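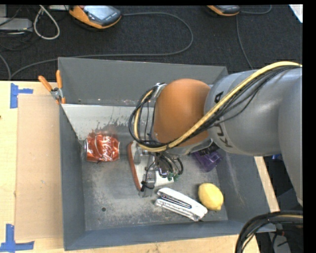 Step 3. Sort items before they go to the counter

Before any item is brought to the Lost Property counter at the Pestau site, staff should decide which of the following groups it belongs to. Items that are not sorted will be returned to the department that sent them.

Waste and food: Empty drink cans, wrappers and fresh fruit are not registered. Cans go in the recycling point on the ground floor. Food must be discarded on the day it is found.

Office supplies: Staplers, hole punches and similar articles are returned to the supply room (Room 11), unless they carry a name. A label with a department name counts as a name.

Personal belongings: Keys, clothing, bags, eyeglasses and electronic devices are registered on Form 71. Complete one form for each item. Do not list several items on the same form, even if they were found together.

Step 4. Complete the form

Enter the place and time of discovery and a short description. For wallets and purses, two members of staff must be present when the contents are checked, and both must sign. Do not search a locked phone or attempt to contact the owner directly.

Step 5. Deliver the item

Attach the lower part of the form to the item with string or a clear bag. Hand it in at the counter before the end of your shift. Outside opening hours, use the locker beside the Lenz entrance and notify Lejla Dervishi at extension 561.

Questions about items of high value should be directed to Nelu Pîrvu, Facilities Office.

Last revised June 4, 2023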